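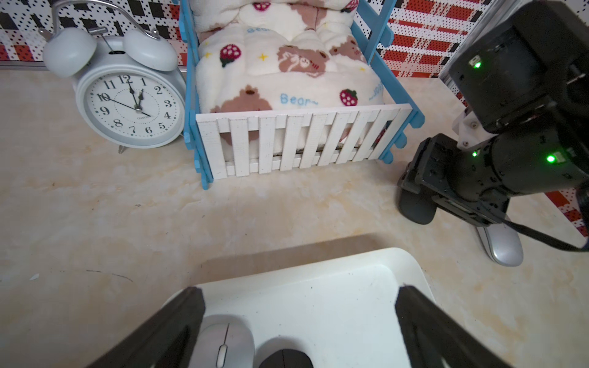

The Night Ferry to Drundside

Short Fiction / Islands & Weather
Reading time: 4 min

Ylva Brekke had never won anything in her life, so when the harbor office rang at suppertime and told her that ticket 2171 was hers, she made the man say it twice.

"Passenger seat in the mail ferry," he said. "Out tonight, back with the tide. You still want it?"

Did she want it! She had wanted it since she was six, when her grandfather lifted her onto the seawall to see the lamps go by. She pulled on two sweaters, forgot her hat, went back for the hat, forgot her gloves, and ran.

The Akari was smaller up close, with a fat red funnel and a deck that smelled of rope and oranges. Stellan Viklund was at the wheel. He looked at her boots, decided they would do, and gave her a mug of coffee so sweet it made her teeth hum.

"Sit there," he said. "If you see a light, shout."

"Which light?"

"Any light. I like the company."

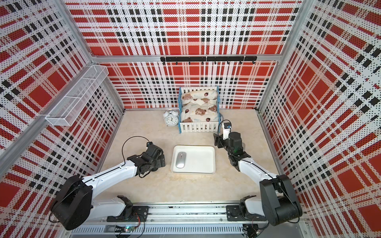 Past the Breakwater

They were an hour out when the fog came, and oh, it was glorious. It rolled over the bow like milk over a spoon. Stellan slowed the engine and opened the window so they could listen, and Ylva leaned out with her whole head in the wet air and heard a bell, then water slapping on rock, then (she would swear to this until she was old) somebody singing.

"That's Valter Hellström," said Stellan. "Keeps the light on the skerry. He sings when the fog's in, in case the lamp isn't enough."

"Does it help?"

"He's flat on the high notes. I could steer by it blindfolded."

So she sang back. She only knew the one song all the way through, a silly one about a goat at a wedding, and she gave it everything she had. The bell stopped. Out in the white the voice took up the second verse, flat as a plate, and Stellan laughed so hard he had to hold on to the wheel.
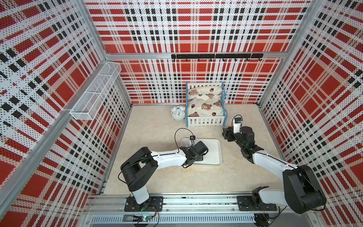

Drundside came out of the fog all at once, one street and a jetty and every window lit. Eskil Granström, the postmaster, stood at the end with his cart, shouting hello long before he could have known who it was. He hauled the sacks into his kitchen, and Ylva hauled too, and then there was soup. She loved that kitchen at first sight. It had red, white and black plaid on the walls, and a black rack with seven small hooks in a row, and under it a little blue toy bed. She hung her hat up as if she'd lived there for years.

"There's one for you," said Eskil, holding out an envelope.

"But I don't live here!"

"Well, it's got your name on it." 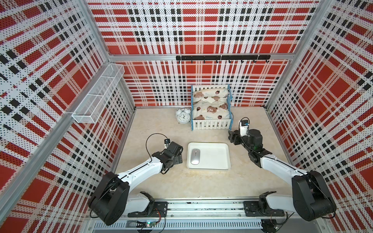
What the Letter Said

She opened it on the way home, with the fog gone and more stars over the Akari than she had known there were. It was her grandfather's handwriting, big and leaning. He had left it with Eskil one August and asked him to hold it until she came across on the boat.

Dear Ylva, it said. I knew you'd get out here. Did you hear Valter? Isn't he awful? Ask Stellan to let you steer past the breakwater, he'll say no the first time.

She folded it up and put it inside both sweaters.

"Can I steer?" she asked.

"No," said Stellan.

She waited until the harbor lamps showed, and asked again.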